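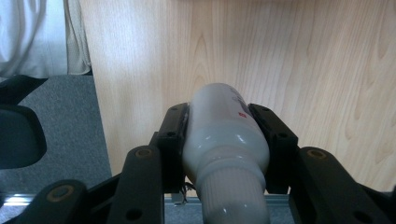 Two fingers or three? An afternoon with Sânziana Tudose

Sânziana Tudose has spent most of October squeezing things. She tests grippers at Jalstead, and when I visited she had two hand-held models to compare, both with two fingers, and a three-fingered one she keeps going back to.

"Bottles are brilliant," she told me, reaching for another. "You've got a smooth shoulder, a ribbed cap, a body that gives a bit when you press it – all in one cheap object!"

Her favourite so far has flat black pads on linkage arms. What does she like about it? "You feel the grip in your own hand. With the motorised one I was staring at numbers on a screen, and I'd still crush the odd bottle."

Each gripper gets 90 grips per object, and her log stood at 2,482 when we sat down. Her colleague Mikkel Blöndal wants her to stop there. She laughed at that. "He's seen the three-fingered one drop a sponge. I want to know why it does that, and I haven't even started on the tilted grips."

The tilted grips were next, straight after tea.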